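Right, quick one as I've got the bus at half five and haven't eaten. People keep asking how the no-new-clothes thing is going. It's November so that's nearly eleven months. Going fine mostly. One slip (socks, we'll get to socks).

For anyone new: I decided to buy nothing new to wear for a year. Second hand allowed, swaps allowed, mending very much allowed. Faustine said I'd last until the spring sales and owes me a curry. 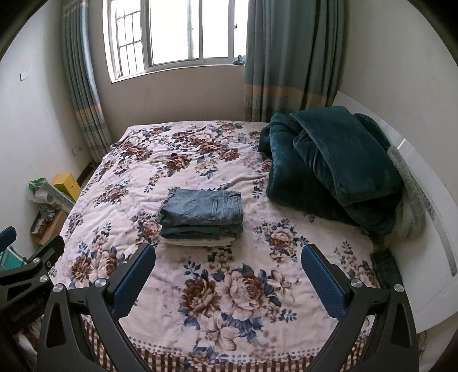 Filed under: Make Do, Money, Home

So, money first. Went back through my bank stuff and the year before I spent 490 on clothes, not counting shoes. Didn't feel like it at the time. Twenty here, thirty there, a jumper that pilled in a fortnight. This year so far it's 200 and most of that was one coat, from the charity shop in Trullomcombe, the one by the bakery with the terrible parking. Proper wool, lining gone at one armhole. Loïc reckons they saw me coming. Warm though. Very warm.

The lining took me two evenings. I am not a sewer. I learned one stitch off my gran and one off a library book and that's the lot. Ladder stitch is the one from the book and if you only learn one thing, learn that, it hides itself when you pull the thread through. First go I pulled too hard and it puckered like a drawstring bag. Unpicked it. Second go fine, bit wonky at the back where the sleeve covers it.

Thread. Don't buy the cheap multipack. Mine snapped constantly and the black was sort of navy. Aatos at the market stall sold me a big reel of decent polyester, 1000 metres, and I've hardly made a dent in it. Needles I lose. There is one in the sofa somewhere, be warned if you visit.

Swaps next. We've done three now, upstairs at the Chevalier, which is a pub despite the name. Higinio does the rails and everyone brings whatever. Rules are loose: clean, no pants, take your leftovers home. First one was seven of us and a lot of scarves. Last one was packed, couldnt get to the mirror. I came away with two shirts and a cardigan with someone's bus ticket in the pocket, single to the hospital, which made me a bit sad for a minute.

What I've noticed is sizes mean nothing. I've stopped reading labels and just hold things up against me. Also everyone gives away the same stuff. Bridesmaid things. Work trousers from jobs they hated. Jeans that were going to fit again one day. 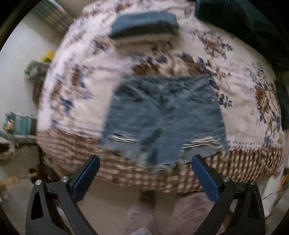
Socks then. I darned for months. I really did. Got a wooden mushroom and everything. But a darn on the heel inside a walking boot is basically a pebble, and after the long loop past the reservoir I had a blister you could have charged rent. Bought a pack of five the next morning. Not sorry. Timothée says socks and pants should never have been in the rules and he's probably right, I wrote the rules at midnight with a cold.

Other things I'd change. I'd let myself buy tights. I'd go through everything I owned at the start, properly, instead of in August when I found a whole bag of summer tops on top of the wardrobe that I'd forgotten I had. And I'd wash wool less. Hang it in the bathroom while you shower, give it a shake, done. I felted a perfectly good grey jumper in Febuary and it would now suit a medium dog.

Someone asked in the comments about getting rid of the really knackered stuff. Cotton gets cut up for rags, I've not bought cleaning cloths all year. The rest I take to the textile bank behind the swimming pool, bagged up and dry, they're fussy about dry.

Next swap is after Christmas, same place, Higinio will put the poster up when he's found the drawing pins. Bring hangers if you have them, we never have enough.

Bus. Going. Will answer comments tonight.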